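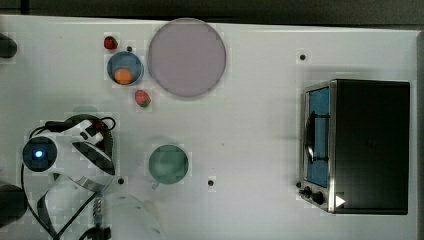 Fig. 1. Overhead view of the tabletop task: bowl, plate, cup, toy fruit, toaster oven, arm at lower left.

Courses > Robot Software > Notes > Perception and planning

4. What the planner is told

Most published pipelines for a table like this one pass the planner a list of labels and poses. Medon, which we use in the practicals, does the same. Be suspicious of that list. It looks like knowledge, and it is the output of a detector with a threshold set by hand.

Take the green cup. From overhead it is a green circle with a small pale tab. A detector may well report "cup" with high confidence and still say nothing useful about which way the handle points. If the grasp planner needs the handle, the label has bought you very little.

The bowl is worse. The orange ball sits inside it, against the lower inner edge. Medon stores positions, so "in" has to be worked out from overlap. Overlap in a top view is weak evidence: a ball held above the bowl would give much the same answer. Ask for depth before you believe it.

4.1 On success rates

The Stendetti planner is often quoted in Ledthorpe reports as solving 35 of 40 trials. Before repeating the figure, find out who reset the table and whether the objects went back to the same places. A fixed layout tests memory as much as planning. Yuan, the older planner, managed 25 of 40 on shuffled layouts, and I would take that number more seriously – though 40 trials is still thin.

4.2 Exercise

Write the goal "both strawberries on the plate" as a set of predicates. Then list every predicate your camera cannot check while the arm is over the table. Keep the list. You will need it for the section on replanning.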